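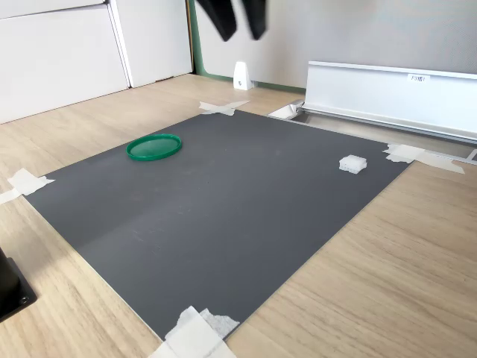 3.2 Work Surface and Objects

Papers > Tabletop Activities > Surface and Object Selection

January | Sirnberg Everyday Objects Group

Figure 2. The lid and cube on the taped mat. The lid lies with its open side up and the cube sits well apart from it.

We spent more time on the surface than on anything else in this study, and we think it was time well spent. The Feltska layouts are very simple: one small thing, one shallow thing to put it in, and a good stretch of plain mat separating the two. With so little on the table, every property of the mat shows up in the results, and that was a large part of the fun.

Surface. The mat is dark gray and rectangular, with a matte face, and it lies on a tabletop with a light wood grain. We compared 6 candidate surfaces before settling on it. Glossy ones gave strong reflections that swallowed the outline of pale objects, and patterned cloths made it hard to judge where a small item ended and the background began. Gray was the clear favorite. It does still pick up light, as the diagonal sheen in Figure 2 shows, but a white object stands out very well against it. Faint scuffs are present on the mat and we made no attempt to hide them. A surface that gets used gets marked, and we wanted a background closer to a real desk or counter than to a photo studio.

Fixing. The mat is held to the table by white masking tape at its corners. The tape is not applied the same way everywhere: the far corner has two strips laid across each other, while the near corner has a crumpled patch built up in layers. We tried double-sided tape early on and gave it up, as it left small ridges under the mat and a foam block would lean when set on top of one. Masking tape peels off cleanly, can be patched in seconds, and is easy to see, so a lifted corner is noticed before it causes trouble. Corners were pressed flat at the start of each session.

Receiving object. The round green lid is our favorite item in the whole Pamorura set! Placed with its open side up it becomes a very shallow dish, with a raised rim that marks inside from outside without any need for a printed target. The inner surface is textured and slightly darker than the rest, so the landing area reads as a region of its own. We had first planned to use bowls, but deep bowls forgive nearly everything - drop a block anywhere near the middle and it settles there. A lid asks for more care. An item can rest on the rim, tip over it, or end up half in and half out, and these in-between outcomes were the ones we most wanted to record.

Moved object. The cube is small, white, and made of a porous, spongy foam. Foam is a lovely material for this kind of work. It makes almost no sound when it lands, it does not roll, and it gives a little when squeezed, so holding it firmly does no harm. Its light weight has a cost, since a draft or a brushed sleeve is enough to shift it. We kept the windows closed during sessions and checked the cube's place before each start.

Layout. A layout is defined by where the lid and the cube are placed on the mat. We prepared 49 layouts in total. In the one shown in Figure 2 the lid is toward the upper left of the mat and the cube is close to the right side, with nothing set down in the stretch separating them. Wide layouts like this are the most useful for studying the carrying part of the activity, which short layouts almost skip. In 9 layouts the cube starts so near the lid that a simple sideways push would bring it up against the rim, and we report those separately in Section 4.

Scoring. The end state was judged against the rim alone. A cube resting wholly inside the rim counted as placed. A cube touching the mat at any point counted as not placed, and a cube balanced on the rim was given its own category, which we call "perched" after the usage in the earlier Vukadinović project. Perched endings are a delight to study because small differences in the height of release seem to matter so much, and the softness of the foam lets the cube stay where a harder block would slide off. Orientation was not scored. A cube lying on any of its faces was accepted, and the lid was allowed to turn in place as long as its open side stayed up.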